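# Tustance adds slotted white panel to Jirnulico tabletop sorting range

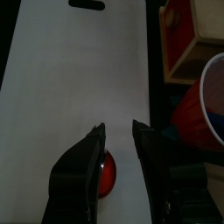
Tustance will add a flat white panel with a single slot to its Jirnulico range of tabletop sorting boards in September. The panel is sold separately and fits all Jirnulico bases made by the company's Dusness workshop.

The slot is elongated, with rounded ends, and is cut through the full thickness of the material. It sits near one edge, leaving most of the surface free for laying out pieces before they are posted. The finish is matt to limit glare under ceiling lights.

The panel was developed after a trial of 82 boards in nurseries and day centres. Users asked for more clear space in front of the slot and for a plain background against which coloured pieces could be picked out. Over the trial period 1,014 comments were logged, roughly 100 of them on slot position alone. The earlier centred slot has been dropped.

Panels can be wiped with a damp cloth and should be stored flat - prolonged leaning may cause bowing. They are not suitable for dishwashers. Existing bases need no modification, although boards with the older Ilie clip will require the adaptor supplied in the box.

The panel will be available singly or in packs of 8. Orders placed before noon on a Friday are dispatched the same day. Trade customers may request a sample and a data sheet from the Tustance sales office.

**Ends**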